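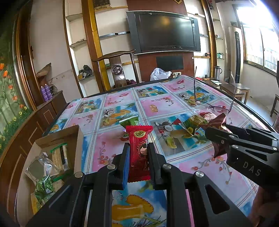 # Oilcloth notes, Sunday, April 17, 2022

Coating trials for the printed table covers, continued from the December pages. Goal is still a finish that stays glossy, doesn't go tacky near a heater, and can be folded without a white line showing at the crease.

## Where things were left

The December batch used the Flimdale acrylic straight from the can, two coats on prewashed cotton. Good shine. It blocked badly when stacked: sheets folded face to face had to be peeled apart and took bits of print with them. I put three of them back on the shelf with tissue between and they are still stuck at the corners.

The Havlíček recipe (boiled linseed, a little drier, thin coats) didn't block, but it yellowed the whites before it was even cured. Fine for bags and aprons in dark cloth. No use for floral prints with a white ground, so I've stopped that line.

## Today

Cut 13 swatches from the Britgate cotton, all from the same end of the bolt. Washed hot, no softener, ironed while damp. Two had slubs right across the middle and went in the rag bin, so 11 got coated.

Mix A is Flimdale thinned with water, one part in ten. Mix B is the same with the matting paste from Pellulano, a level teaspoon to the cup. Mix C is Mix A for the first two coats and Mix B for the last one.

Foam roller for all of them. The brush leaves ridges that catch the light, and on a printed panel with straight bands you see every one. Roll along the warp, then very lightly across, then leave it alone. I went back over swatch 4 after it had started to skin and it pulled up in strings.

Sanding between coats with 400 paper, dry, barely any pressure. Wiped down with a tack cloth. On the third swatch I went through to the print near a fold mark and lost some color off a petal. Ironing has to be better than I've been doing it.

## Readings

Weight first. The heaviest swatch came out at 414 grams per square meter after three coats, a Mix A. That's more than I want on a table. It hangs stiff off the edge and won't settle at the corners. Two coats would probably bring it down enough, but two coats of A let water through at the needle holes last time. Need to try two coats and then seal the hem separately.

Fold test, done by hand over a ruler and pressed under the big dictionary for an hour:

- Mix A: faint white line, mostly gone after rubbing with a thumb
- Mix B: clear white line, stays
- Mix C: faint line, stays, hard to see on the pink and obvious on the dark blue

Block test, coated faces together under a paving slab, up to three hours so far. A is starting to grab. B comes apart clean. C comes apart with a small noise but leaves no mark. I'll leave them under the slab overnight and look again before opening the windows.

Stain test on B and C only. Tea, mustard, cooking oil, red ballpoint. Tea and oil wiped off both. Mustard left a shadow on B, less on C. Ballpoint doesn't come off anything and I'm going to stop including it.

## Notes on cloth

The Britgate shrinks more in the length than the width – enough that a repeat cut before washing won't line up with one cut after. Anyone joining two widths for a long table should wash the whole piece first, then cut. Match the bands at the seam and let the flowers fall where they fall. An eye goes to a broken stripe long before it notices half a blossom.

Needles: size 90 is too big for coated cloth, the holes stay open. Used 80 with a long stitch and a paper strip under the foot. No pins anywhere, clips only.

## To do

- Two coats of C on a full width, with the hem sealed by brush
- Ask Flimdale if the acrylic comes in a harder grade, and what they say about heat
- Half the amount of Pellulano paste in the top coat, repeat fold test on dark blue
- Hot mug test. Keep forgetting
- Replace the roller tray, the dried flakes in the corners got into swatches 9 and 10
- Clear the stuck December sheets off the shelf – they can be cut up for jar covers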